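Woment Forums > Dating and Relationships > Membership sites, worth it?

Thread: Paid for the Catar upgrade, is anyone getting replies?

Before you post, please read the opening piece. Keep it civil and leave other members' profile names out of it. 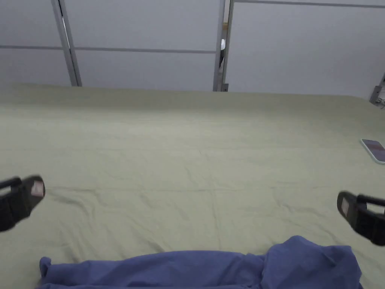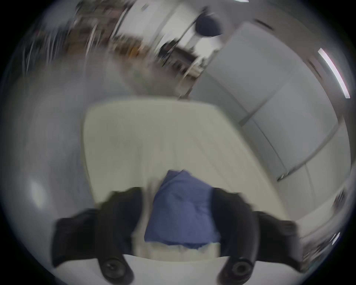
Davina Nisbet
Section moderator, Woment Forums

Posted May 5, 2026

I get asked every few weeks whether a paid dating membership is better than a free one. My own view is that I've yet to see any proof. I paid for Catar from November until my patience ran out, and the main thing I got was a badge on my profile and a lot of emails telling me someone had "noticed" me. Noticed how? When I clicked, it was usually a person two hundred miles away who hadn't logged in for ages.

The site says my profile was viewed 1,353 times. I had 47 messages. I met two people. Make of that what you like, but I'd want to know what counts as a view before I got excited.

What did the rest of you get for your money?

domham_dave
You can't blame the site for who does or doesn't write to you. I paid, I filled the thing in properly, I wrote to people first. Been with my partner over a year. Did you write first?

Davina Nisbet
Yes, mostly. And I'm glad for you, Dave, but you might have met her on the free version too. Was she paying?

domham_dave
No she wasn't, as it happens. But she could only read my message in full because I was.

teapot_lil
So you paid so that she could read a message. That's a stamp.

quietcorner
I'd stick up for it a bit. On the free sites I had nothing but "hi" and "hey u". People who've put a card in tend to write a whole sentence. Small thing but it made a difference to me.

marrowfat
Do they though? I had a chap on Catar send me the same three paragraphs he'd sent my sister. Word for word, down to the bit about his walking boots. He was paying all right.

quietcorner
Fair enough, that's grim. Still three paragraphs more than I got elsewhere.

teapot_lil
Has anyone tried cancelling? I turned off the renewal and it still says "active" on my account page — no end date anywhere.

domham_dave
It's under billing, not profile. Mine showed the date there.

teapot_lil
Looked. It says "see profile".

Davina Nisbet
Lil, email them and keep a copy. Mine took two emails before I got a straight answer. I'd ring the bank as well if another payment goes out.

marrowfat
Going back to the views, I think it counts you every time you come up in someone's search, whether they click or not. Can't prove it.

domham_dave
That's a guess.

marrowfat
I said it was. Got a better one?

teapot_lil
Emailed them. Had an auto reply offering me half price for six months.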